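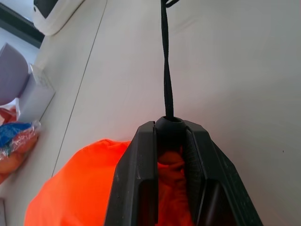 Hi all,

Sorry for the slow answer, I've been meaning to sit down with this since Lovisa's message came through and then work ate my week. I'm quoting the part I'm replying to and putting my answers underneath.

Lovisa Blomqvist wrote:
> I finally got Flistomus running on the laptop after reading all the
> praise in here, and I must be missing something. I've played it for
> most of an evening and the bonus round has come up once. One time!
> The wilds seem to land on the last reel only, where they do nothing
> for me. Is it broken in the new version, or is this simply how it
> goes? Also, does anybody bother with the gamble button? I lost a
> very nice win on it and I'm still sore.
>
> One more thing, is Prinora worth trying, or is it the same game
> with different fruit?
>
> Lovisa

Okay, bonus round first. I don't think yours is broken, I think Flistomus is just stingy that way. I play it for fun credits only (same as most of us here, I think) and over the winter I started keeping a little notebook next to the keyboard, mostly to settle an argument with Wim. My longest dry stretch so far is 228 spins without a bonus. I really did start to wonder if I'd switched something off in the settings! Then it came twice in 5 spins, and the second one paid so badly I laughed out loud.

So one bonus in an evening sounds pretty normal to me, especially if you have the animations on and the spins are slow. Turn on quick spin, it's in the little wrench menu, bottom left on my version. They moved it in March so it may be somewhere else on yours.

About the wilds, you're right that they show up a lot on the last reel, but they can land on the second and fourth too. The help page says so, way down under the lantern symbol, after the paytable. What the help page doesn't make clear is that a wild won't stand in for the lantern. I played for ages thinking two lanterns and a wild should have given me the bonus, and I even wrote a fairly grumpy message to this list over it. Britt-Marie (Rustad, not Sæther, we really need nicknames for you two) set me straight and I've been humble ever since. Mostly.

The gamble button. Oh boy. I use it on small wins and never on anything over 40 credits, and I break that rule every time I've had a glass of wine. My best ever was a win I doubled up to 480, red, red, black, red, and I stopped there with my heart going like crazy over pretend money. Zixuan Tian posted a while back that she hides the button completely, there's a checkbox for it under game options, and if you're still sore that might be the way to go. I tried hiding it for a while and missed it, so make of that what you will.

Prinora is a different animal, I'd say give it a go. It's the same people who made Boso, if you remember that one with the goats and the awful accordion music. Fewer lines to pick from, you can't change the number at all, and the wins come more often but they're tiny. I find it relaxing and Wim Declercq finds it unbearable, and he can speak for himself if he's reading. The free spins in it have this sticky symbol that stays put until the end, and when you get one early on the middle reel it's lovely. The fruit is only in the base game by the way, once you get to the free spins it all turns into kitchen stuff, pots and ladles and a rooster clock. The rooster is the one you want.

One warning, Prinora forgets your bet size when you close it and goes back to the highest setting. I burned through nearly all my starting credits before I noticed. You can reset them for free, but I'd been building that pile up for weeks and I was proud of it.

And since Britt-Marie Sæther asked last month about the old Engström fruit machine game, the one with the real nudge buttons: I still have the disk somewhere but I haven't been able to get it to run on anything newer than my old desktop. The sound comes up, the reels don't. If somebody got the reels to show up, please tell me which display setting you changed, I've tried the window mode and the 256 color thing already.

Lovisa, let us know how you do with quick spin on. And write down your dry stretches, I'd love for someone to beat mine.

Off to feed the cat,
Marjorie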